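How to Do an At-Home Clay Mask Without Wrecking Your Skin

Home > Blog > Skin Care

Jul 7, 2021

Quick one today. Lots of you asked how I do mine. Clay is great for oily skin, less great if you leave it on forever.

Step 1: Cleanse
Lukewarm water, gentle cleanser. Pat dry, no rubbing. Hair back, old t-shirt on.

Step 2: Mix
2 teaspoons clay, almost the same of water. I use the Flakow green one. Plastic spoon or wood. Should look like yogurt, add water a drop at a time if its too thick.
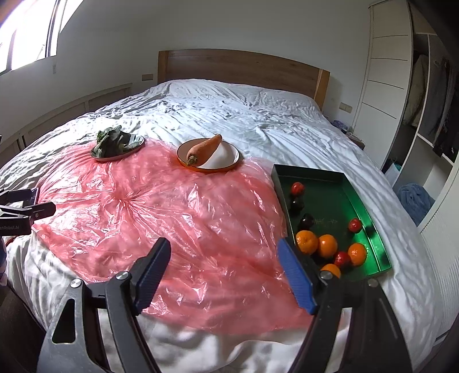
Step 3: Apply
Thin layer, forehead first then cheeks and chin. Stay away from eyes and lips. Set a timer for 9 minutes. Stings? Wash it off right away.

Step 4: Rinse
Warm wet washcloth, hold it on the face a bit, then wipe. Dont scrub. Moisturizer while skin is still damp.

How often? Once a week, oily skin maybe twice. Skip it if you've shaved or waxed that day.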